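**Finishing bare plywood tops — oil, poly, or leave it?**

**drekton_shop**
We moved into the Stistby unit in February and have 685 square feet of pale plywood surface if you add up benches, shelves and wall panels. None of it is sealed. I priced an oil finish and a water-based poly and the difference came to 200 dollars, with the poly being cheaper. I've only ever oiled solid wood. Does oil on plywood hold up for daily use?

**cirna**
Poly. Oil on a thin face veneer looks fine for a few months and then every coffee ring shows. Sand at 180, wipe it down, 2 coats, light scuff between them. Do the edges first because they drink it up.

**planedown**
Disagree with cirna. Poly on a work surface scratches and then you have to strip the whole panel to fix one spot. With oil you rub a bit more in where it's worn. I've had oiled plywood benches for 4 years and they look used, but they aren't damaged.

**cirna**
You're describing a bench where people work wood. He hasn't said what goes on these. If it's glue and solvents, oil won't do much.

**drekton_shop**
Mostly light assembly. Some glue, no solvents. Water is a bigger worry, the sink is close to one end.

**jia_b**
Then seal at least the end by the sink. Raw plywood edges swell and they don't go back down. Also, do the undersides. If you coat one face only, thin panels can cup.

**planedown**
Fine, I'll give you the sink end. I'd still oil the rest. Mixing finishes is OK as long as there's a seam between panels — don't try to blend them on the same sheet.

### Update

**drekton_shop**
Read all of it, thanks. I haven't coated anything yet. Going with poly by the sink and a test panel of oil at the other end. Color matters to us too, we like it pale and I'm told oil will yellow it.

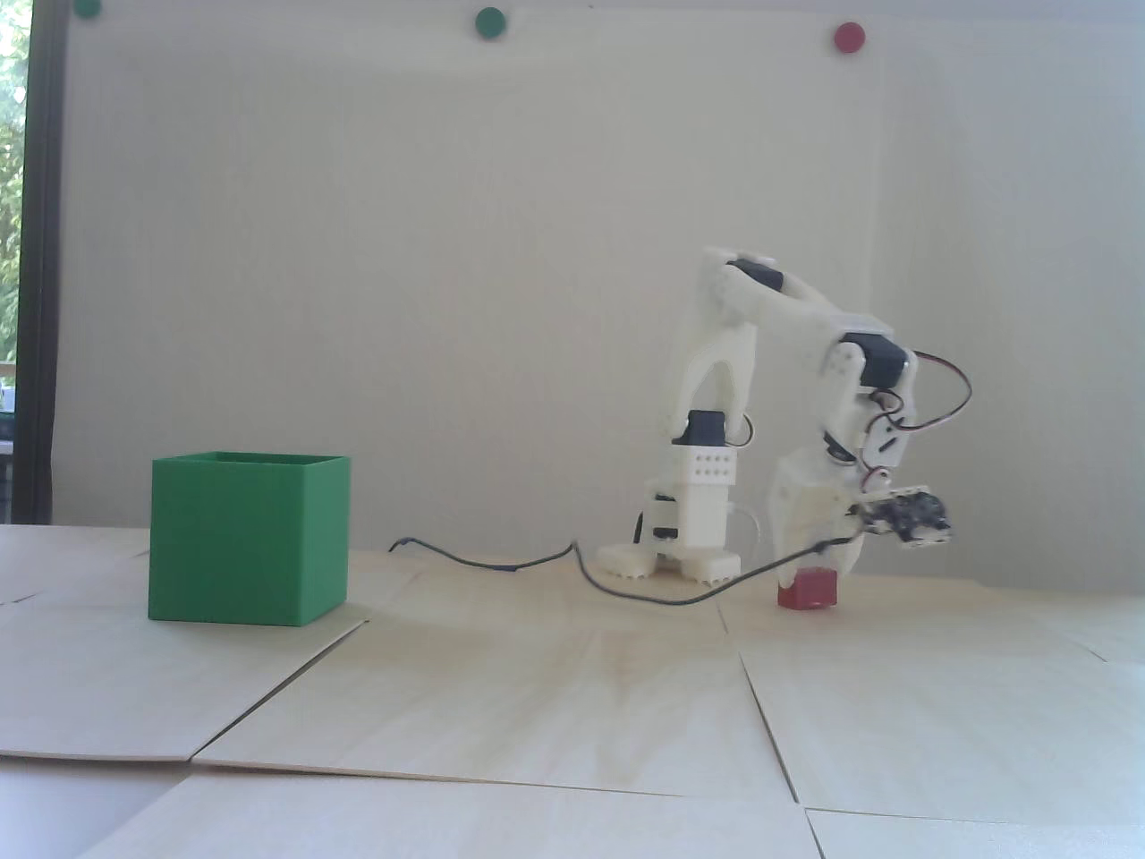 ### Replies after the update

**cirna**
Oil will warm it up, yes. Water-based poly stays closest to bare wood. Test on an offcut from the same batch.

**jia_b**
Agree on the offcut. Cut it in half, coat both, and leave them on a windowsill for a month before you decide.

**planedown**
A month is a long time to leave benches bare. Two weeks in good light will tell you enough.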